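Print this page | E-mail this page

Course project report, Product and Market Studies
12/05/2025

Do limited sneaker releases sell out? A look at one anniversary shoe

1. Why we picked this

Our group wanted a topic where the claims are loud and the evidence is thin. Anniversary sneakers fit well. Every few months a brand brings back an old running shoe, says it has been rebuilt from the original pattern, and announces that pairs are very limited. A day later the product page says "sold out." People take that as proof of demand. We wanted to know if it proves anything.

The shoe we followed was the Virent Montes, reissued in March in the gray and cream color of the first version. Virent described it as "faithful to the original in every line." It sold through the brand's own site and through one chain, Jultach, which has a store near campus.

2. What we did

We checked the Montes page on both sites twice a day for the whole month and wrote down which sizes could be bought. We also followed resale listings on Plokirance, a site where people sell sneakers to each other, and logged 724 of them with asking price, size and condition. Last, we ran a survey on campus and got 164 usable answers.

We did not have sales numbers. We wrote to Virent asking how many pairs were made and got a form reply thanking us for our passion. Jultach did not answer. Anyone reading the rest of this should keep in mind that we never found out the one number that matters most.

3. Stock

The Montes was marked sold out on the brand site by the evening of release day. It came back nine days later in most men's sizes, with no announcement. It sold out again and came back again before the end of the month. On the Jultach site it never fully disappeared. The two largest sizes were there the whole time.

A shoe that returns twice in one month is hard to call limited. Virent may have held pairs back on purpose, or a late shipment may have come in, or canceled orders may have gone back on sale. We can't tell these apart from outside, and we think the sneaker blogs that claim they can are guessing.
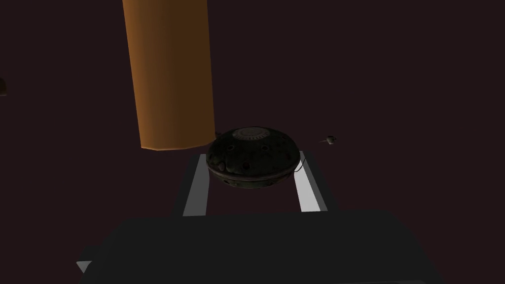
The resale side was less exciting than we expected. Asking prices in the first two days went well above retail, and one seller wanted 2,857 dollars for a pair described as signed. That listing was still up when we stopped looking. By the third week most asking prices for new pairs were below what the shoe cost in the store once shipping was added. Asking prices are also only what someone hopes to get. Plokirance shows final prices to paying members, and our budget for this project was zero.

4. "Faithful in every line"

One of us owns a worn pair of the first version, bought used, so we compared it with a new one. The toe on the new shoe is taller and the tongue is thicker. The heel tab sits lower. The stitching on the side panel follows a different curve near the laces. None of this makes it a bad shoe, and two of us like it better. It just isn't what the ad says. Old foam also shrinks and old leather stretches, so some of what we measured could be age. The stitching could not.

5. Survey

We asked if people had heard of the reissue, if they tried to buy it, and what "limited" meant to them. Most had heard of it. Very few had tried to buy it. The answers to the last question were all over the place, from "under 400 pairs" to "they just say that."

The survey has an obvious weakness. We handed it out in the student center and in our own classes, and people who like sneakers were more willing to stop and talk. We would not use it to say anything about students in general. We also worded one question badly ("Did the hype make you want it more?"), and the replies to it are left out of the report.

6. What we think we can say

The sold-out label on release day told us that the pairs listed that day were gone. It told us nothing about how many there were or if more were coming. Resale asking prices dropped quickly, which does not look like a shortage, though one shoe in one month is a very small sample. The design claim was overstated, at least for the pair we had in hand.

If another group takes this up, we suggest following three or four releases at once, including an ordinary color with no anniversary attached. We left that out and regretted it by the second week. It would also help to start logging before release day. We began the same morning and missed the early access window for members.

Our stock log and the survey form are in the course folder under the group name. The listing log is there too, with seller names removed.

Print this page | E-mail this page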